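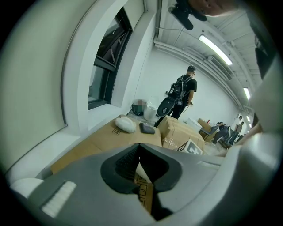 mossybank33
Can't agree with that, sorry. Flat-pack delivery has got worse since February, and Khokhar are the worst of the lot. Mine sat in a depot for 13 days.

tealeaf
Really? I had a bed from Khokhar and it was fine — two blokes, straight up the stairs, no fuss. Suledmont lost mine twice!

mossybank33
You got lucky then. I paid 273 quid and they left it at the kerb.

gatepost_1389
Did you pick the room delivery option? It's easy to miss at the checkout (I've missed it myself).

mossybank33
I did, it's on the receipt. Still waiting to hear back.

tealeaf
Ring them, don't email. And I'd still pick them over Plillisov any day.

gatepost_1389
Nothing wrong with Plillisov — ours came a day early.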